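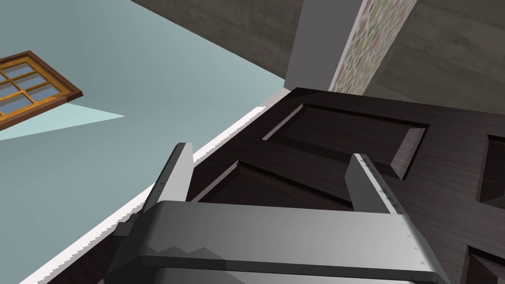

Dark brown wood grain, my current obsession

So I have been staring at wood stain for most of August, and I blame the pantry door. We moved into the Morngate house with every inside door painted the same shiny cream, and I lived with it just fine until a chip came off near the knob and I saw real wood under there. Well. You can guess how my weekend went.

Four coats of paint! Somebody really loved cream. The stripper I got at Baudry (the hardware store on the corner, not the fancy one) took off the top two in one go, and then everything turned to chewing gum. I scraped until my wrist gave out and then ate cereal for dinner on the back step.

My neighbor Catherine came over on Monday to borrow a ladder and stayed for an hour telling me I should just go dark. Her dining room doors are nearly black and they look amazing with the plaster walls, very old library. My sister Capucine thinks dark doors make a hallway feel like a tunnel. She may have a point about the hallway. The pantry is in the kitchen though, with that big south window, so I'm ignoring her — lovingly.

I tried three stains on the back of the door where it won't show. The first went orange. The second looked good wet and then dried to the color of weak tea. The third is a deep chocolate one and I put it on with an old T-shirt, wiped it off after ten minutes, and did it again the next morning. The grain came right up! I made everyone in the house come look at it, including the dog.

Cost so far is $57, not counting the gloves I ruined. I still need a topcoat and I can't decide between satin and matte, so if you have strong feelings please leave them in the comments. Also the knob. The old one is brass and wobbly and I kind of want to keep it.

Next up is the linen closet, unless my wrist files a complaint.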